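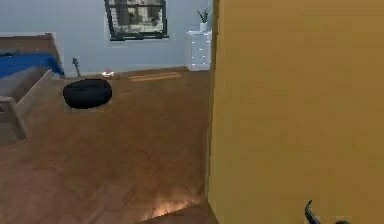 Lesezeit: 2 Minuten

Werkstattbuch, 5. November 2020

So, der Kaseinfarbe geht es wieder besser (und mir auch). Die Charge von Oktober war ja im Eimer, im wahrsten Sinne: Deckel auf, einmal gerochen, Deckel wieder zu. Léonie meinte, der Quark sei schuld, ich tippe eher auf den Borax, der war schon ewig offen und klumpig. Egal, alles neu angesetzt, diesmal mit 200 g Magerquark und frisch gelöschtem Sumpfkalk aus dem Eimer von Brunavico. Gut durchgerührt, stehen lassen, durchs feine Sieb. Schön glasig geworden, fast wie Honig!

Pigment: heller Ocker, 37 g auf die kleine Menge. Über Nacht eingesumpft, das mache ich jetzt immer so, sonst hat man beim Streichen diese kleinen Pigmentnester, die dann Schlieren ziehen. Florian Moulin hat seine Probe trocken eingerührt und natürlich genau das bekommen. Er findet es schön. Na ja.

Aufstrich auf Probeplatte 462, Kalkputz, vorgenässt. Erster Anstrich mager und kreuzweise mit der Bürste, sieht nass immer furchtbar aus, viel zu dunkel und fleckig, bitte nicht nervös werden und nachpinseln! Nach dem Trocknen deutlich heller, deckt aber noch nicht überall. Zweiter Anstrich einen Tick dicker, nur noch senkrecht verschlichtet. Der Ton geht jetzt mehr ins Senfige als auf der Karte, mir gefällt das, Annick muss noch draufschauen.

Wischtest mit dem dunklen Tuch: kreidet minimal. Beim nächsten Ansatz etwas mehr Kasein, aber vorsichtig, beim letzten Mal ist mir die Schicht an den Kanten abgeplatzt.

Offen:
Borax nachbestellen (kleine Dose reicht)
Blauton für Nurna mischen, ganz hell, viel Kreide
Quentin fragen, wo die breite Bürste abgeblieben ist
Rest der Farbe steht im Kühlschrank, ist beschriftet, hält höchstens bis übermorgen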